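Notes for Week 6: Comparing Grippers Without Fooling Yourself

Handout, second half of the course. Read before the lab on 11th July. Bring the printed trial sheet, and a pencil, which keeps working when the tablet doesn't.

1. What we are comparing

Two hand-held grippers and one that stays bolted to the arm. The hand-held ones are the Jurklow and the older Gromuto. The bolted one is the Duman, which came with a manual of almost 100 pages, four of them about the gripper. All three have two fingers and a camera looking toward the fingertips. On paper they do the same job. Last April two groups tested them on paper and were very pleased with their results.

The question for the lab is narrow: given the same objects, the same table and the same person, which gripper gives you recordings you can use? "Which one feels nicer" is a separate question and has its own box on the sheet. Please keep it in the box.

2. Why the camera view matters more than the grip

Most of you will spend the first hour thinking about finger pads. Fine, they're interesting. But the arm will learn from what the camera saw, and a wide lens sees a great deal: the housing of the tool, the ceiling, your lab partner's elbow. A gripper that holds a mug perfectly and films mostly its own shell is a good pair of tongs.
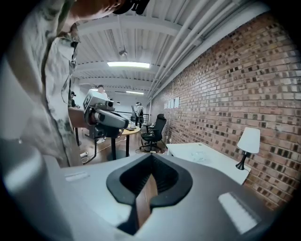 So before you pick up anything, record ten seconds of holding still. Play it back. Ask how much of the view is tool and how much is room, and whether you could tell two places in the room apart from that view alone. Tracking software is asking itself the same thing, with less patience. Plain walls and bare ceilings are hard on it. Clutter helps, and this department has never had trouble supplying clutter.

People walking through are a different matter. If they move and the software decides they are furniture, your path will drift in their direction. Write down who was moving and when.

3. Running a trial

One trial is one pick and one place. Each gripper gets 20 trials per person. Swap grippers in the order printed on your sheet, including when the order is annoying. Tatu Kariuki's group did all the Jurklow trials last, by which time they were experts at the task, and concluded that the Jurklow was magnificent.

Mark a trial as failed if the object drops, if the tracking is lost, or if you said "wait" out loud. Do not redo failed trials. Do not quietly delete them either. Mieke Verbruggen reads the log files, and they have timestamps.

4. Reading the numbers

The shared set from earlier years holds 1,341 trials. It sounds like plenty until you split it by gripper, object and person, at which point some cells contain one mug, picked up once, by Halfdan Ketilsson. Don't report a percentage from a cell like that. Report the mug.

For the write-up, give failures by cause. A dropped object is a finger problem. Lost tracking is a camera or lighting problem, and buying softer pads will not fix it, though people have tried.

5. To hand in

Trial sheet, log files, the ten-second clips, and one page of text. Drafts go to Jeanie Dow. Questions about the Odadgate controller go to Lærke Eskildsen, after you have checked that it is plugged in.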